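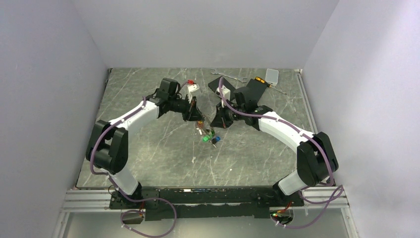 Stasby builds tabletops and three-sided work enclosures for small-item handling: sorting, assembly, tagging, inspection and packing. The company started with plain tops in one color and moved to patterned surfaces when customers asked for tables that could stand in for a kitchen counter or a shop counter during trials. The gray stone pattern is now the one most often ordered. Its pale veins are irregular in width and direction, and the light-gray walls at the back and both sides are left plain so that the only pattern in the work area is on the top. A narrow metal strip finishes the right edge, running forward from the back corner.

Our workshop is in Bridus. Tops are cut, edged and checked there, and the walls are finished in a separate bay to keep sawdust off the coating. Complete enclosures are test-assembled before shipping, then taken apart and packed flat. As of January, 3,202 tops had left the workshop, counting replacements.

What we make

The catalog has two lines. Turunen is the enclosed table, supplied with a back wall, two side walls and a patterned or plain top. Flirine is the top alone, for customers who already have a frame. Both lines use the same surface sheets, and a Flirine top can be fitted to a Turunen base without drilling new holes.

The standard working height is 743 mm, measured from the floor to the upper face of the top. Standard depth is 700 mm. Other depths are made to order, and the walls are cut to match. Side walls can be removed one at a time. The back wall carries the alignment of the unit and should stay in place when a side panel is changed.

Surface patterns

A pattern affects how easily a small object can be found on a table. A plain white top hides a white part; a dark top hides a black one. Veined patterns break up the background, which makes the work closer to what people meet on household counters but slows visual inspection of very small pieces. We publish no single recommendation. Customers who sort by color usually choose gray, and customers who look for debris usually choose a plain top.

Pattern repeat is listed on each data sheet. Adjacent tops are not vein-matched unless this is requested with the order. Samples measure 200 mm on each side and are cut from production sheets, so a sample may show a dense area of veining or almost none. We suggest ordering at least two.

Small items on a patterned top

Most questions to our office concern items that fit in one hand: clips, caps, labels, key tags and short lengths of chain. Tags on a chain are a useful check of a surface because they hang, swing and settle flat in different ways, and the colors have to stay distinct against the veins. Blue, green and red tags like the ones hanging just above the tabletop in the next view differ clearly from gray. White pieces need more care, as a white speck can be mistaken for part of a vein. For white or clear items we advise a shallow tray in a solid color, set directly on the top.
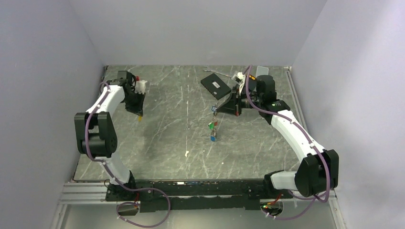

Walls and lighting

Enclosure walls are supplied in light gray. The finish is smooth, with low gloss. Under a strong overhead lamp the upper part of a side wall will look brighter than the lower part; this is normal and does not indicate a coating fault. Lamps are not included. If two lamps are used, place them at equal distances from the center line to limit double shadows behind small items.

Care

Wipe the top with a damp cloth and a mild soap, then dry it. Do not use abrasive pads. Clear the rear corners before wiping, since small parts collect there and can scratch the surface when dragged. Edge strips should be checked for lifted ends whenever the top is cleaned. Replacement strips are sold in pairs, by table depth.

Orders and returns

Lead time depends on pattern and is confirmed in writing with each quote. Unused tops can be returned if the protective film is still on. Cut-to-size tops cannot be returned. Please give the order number and the table line when writing to us about an existing unit.

Page last revised 7 May 2022

Related
Turunen enclosed table: dimensions and wall options
Flirine tops: pattern list and data sheets
How to measure an existing frame
Replacing an edge strip
Sample requests
Directions to the Bridus workshop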